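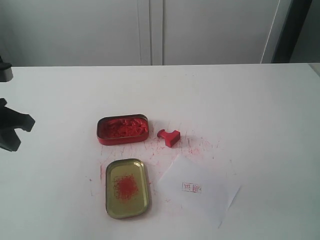

Tin, lid, stamp and test sheet on the bench.

June 15, 2019

Our club project this semester is stamping. The task as written on the board reads: pick up the seal, ink it, print it on a sheet of paper, put it back down. Four verbs. We have been on it since January and I would call two of them finished.

Some notes while I still remember the details, mostly for whoever takes over the Marna code from me in the fall. Marna is our name for the arm controller. Saha is the logging side, and it is documented properly, so I'll leave it alone.

Picking up

The seal is small, with a narrow handle and a rectangular base. Standing upright it is an easy grasp: come down from above, close, lift. Lying on its side it is a different problem. The handle sits low, the base is heavier than the handle, and the part rotates between the fingers as soon as it leaves the table. A few degrees of rotation is enough to print one edge and miss the other.

We tried three fixes. The first was more grip force, which made the seal slip out sooner once there was paste on the handle. The second was regrasping in the air against the table edge, which worked when it worked and took far too long. The third, which we kept, is to grasp by the base, stand the seal up, let go, and grasp again by the handle. It costs one extra motion and the code is short.

Paste on the handle is the part I underestimated. Once the seal is red all over, color segmentation can't tell the handle from the base, and if it is lying close to the tin it can't tell the seal from the tin either. The current version uses color only for a rough region and then fits the outline. If I were starting over I would put colored tape on the handle on day one.

Inking

Seal paste is fibrous and lumpy, and it does not behave like a foam pad. The surface changes height after every press. Our first version drove to a fixed depth, which was correct exactly once per tin. The version in the main branch moves down slowly until the wrist load passes a threshold, holds, taps twice more with a small sideways offset, and comes up. The threshold is 600 in raw sensor units. Below that the print comes out patchy. At 1000 the fibers stick to the base and end up on the paper.

The units are uncalibrated. I know. Calibrating them is on the list.

Keep the lid well away from the approach path. Also, stir the paste flat before a long session. We don't have the robot do this.

Printing

Paper is harder than paste. A small sheet has nothing holding it down, the corners lift, and any sideways motion at contact drags it. We allow the sheet to be at any angle, so the arm has to find it, work out the rotation, and turn the wrist to match before going down. The rotation estimate is good. The position estimate is worse, and most of our bad prints are off center and not crooked.

Light prints are the other common failure. We score a print as a pass if the border is closed on all four sides and both characters can be read by a person who hasn't seen the seal. This is strict. Under the old rule (any closed border) we looked a good deal better.

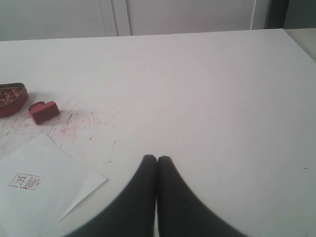

Wrist view, fingers closed, with the streaks between the tin and the paper.

The wrist camera is what the policy mostly relies on near the table. It gives a decent view of the sheet and a poor one of anything under the fingertips, so the last bit of the descent is effectively blind. We feed in the load reading for that stretch.

Red marks on the tabletop matter more than I expected. To the segmentation code, a cluster of streaks looks like a small object. The minimum area filter takes care of the specks, but the longer smears get through. Wiping between runs helps, with the side effect that a model trained on a clean table does badly on a dirty one. We now train on both.

Numbers

Saha has 2549 logged attempts as of this morning, counting everything, including the early ones where the arm never reached the seal. The Girnard entry form asks for 1000 under a single fixed configuration, so most of the early data is of no use there. The table height changed when we moved to the Cesier room, and I would drop anything recorded before the move.

Still open

– Putting the seal back down upright. It tips when there is paste on the base.
– Load calibration, see above.
– Stopping when the sheet sticks to the seal and comes up with it. At present the arm carries on and sets both down.
– The regrasp sometimes starts before the fingers are fully open. This is a timing bug in Marna and it is mine. Fix is in a branch, untested.

Bench time next week is mornings only. Bring gloves, the paste does not come out of sleeves.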